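Besnard Adds Parcel Handling to Its Training Set

27 July 2026

Logistics software firm Besnard has extended its recording program for learned manipulation to storage rooms. The set now holds 702 recordings of parcel handling, made by people wearing head-mounted cameras. Collection began in April at 3 sites run by the parts distributor Jokuseo.

Each recording covers one short task, such as moving a parcel between a shelf and a crate. Workers use both hands and keep the parcel in view while they move it.
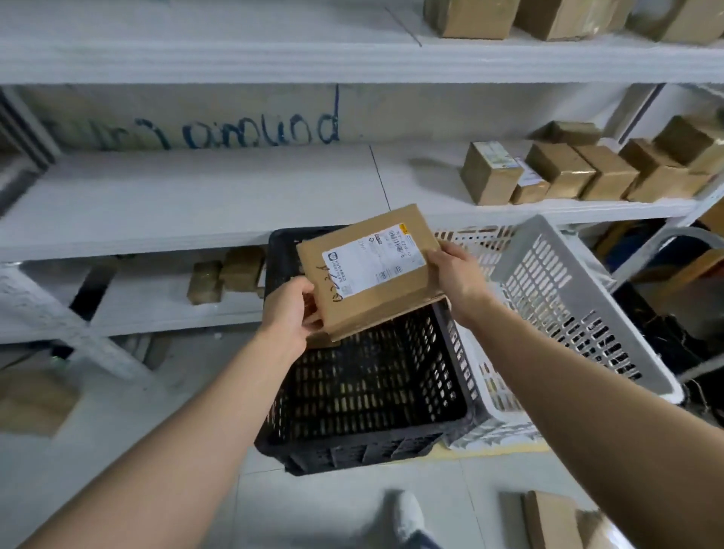
Why record people when the robot is the one that has to learn?

Human recordings are quicker to gather than teleoperated ones, and they show how grip and wrist angle change with the size of the box. A smaller set of robot recordings is then used to fit the model to the arm.

Besnard has set aside 83 recordings for testing. Another 66 were rejected during review, mostly for hands leaving the view or for missing task labels. Rejected tasks will be recorded again at the same sites. The next release will add soft bags and mixed crates.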